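Nakcombe Storage Trays and Boxes: Frequently Asked Questions

What is the difference between the Juden and the Pichon?
The Juden is an open tray for a desk or side table. The Pichon is a deeper open box. Neither has a lid.

What should go in a tray first?
Soft items such as plush toys go in first, laid flat. Coiled cord goes beside them, not on top. Leave cables out until they are tied.

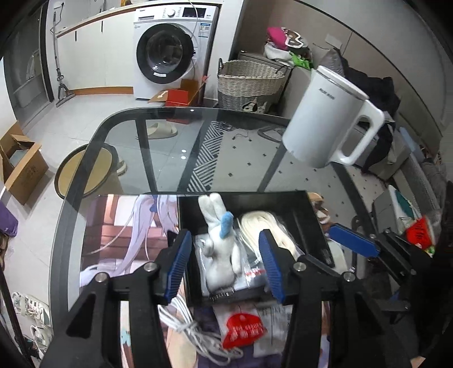
Plush rabbit and coiled cord in a black tray, tied white cable in front.

How do I tie a cable?
Gather it into even loops and tie it once around the middle. Cables longer than 3 meters should be split into 2 bundles.

Can I store sachets and glue packets with toys?
Keep them separate. Balloon glue can leak under pressure and will mark plush fabric. Medicine sachets belong in a closed container, out of reach of children.

Do I need zip bags?
For light-colored soft goods, yes. Press the air out before sealing — a full bag takes up nearly 50 percent more space. Stand the bag against a side wall.
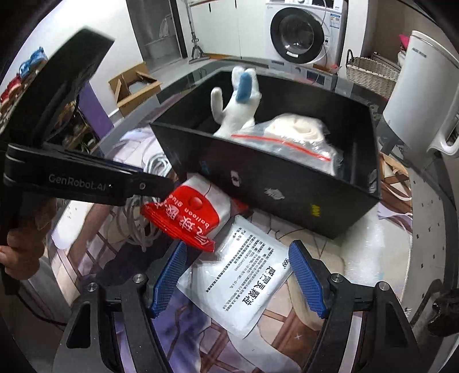
Bags stored this way can be lifted out by the seal strip end without moving the other contents. Check seals every 18 months and replace any that no longer close along the full length.

How do I clean a glossy finish?
Use a dry microfiber cloth. For fingerprints, use Trikex cleaner diluted with water. Abrasive pads cause scuffs that cannot be polished out.

Page last updated 9 July 2020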